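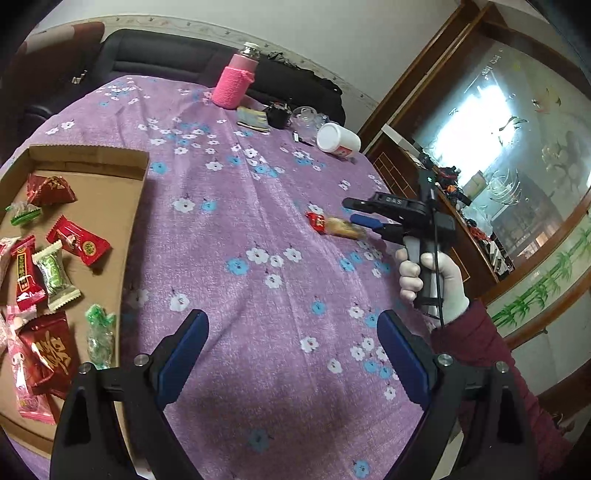 4. Setting up your stall on the Ferketti handheld

Complete this section before the festival opens to visitors. You will need your stall number, your trader PIN and the drinks list you sent in with your application.

1. Hold the side button until the Ferketti logo shows. The first start takes longer than later ones.

2. Choose "Join event" and pick Dosetholm Cider and Perry Weekend from the list. If it is missing, check that the handheld is on the network called Gusent-Traders. The public network will not work.

3. Enter your stall number and PIN. After 4 wrong tries the handheld locks and has to be reset at the site office.

4. Open "Drinks" and check each line against your containers. Every drink needs a name, a strength and a serving size. Lines in gray are not yet approved and cannot be sold.

5. Set the token price for each serving size. Half tokens are allowed for tasters only.

6. Tap "Send". Your list goes to the Petek board at the main entrance within a few minutes.

Note: The handheld stores up to 348 sales without a signal. Bring it back into range before then - it stops taking tokens when the store is full.

Note: To mark a drink as sold out, press and hold its name. Press and hold again to bring it back.

Caution: Do not change a strength after sales have started. Close the line and add a new one.

Caution: Keep the charging port dry. Wipe the handheld with a dry cloth only.

If the screen shows error 266, the stall number is already in use on another handheld. Sign out on that one first, or ask for Gijs Meijer at the site office, open from 9 a.m.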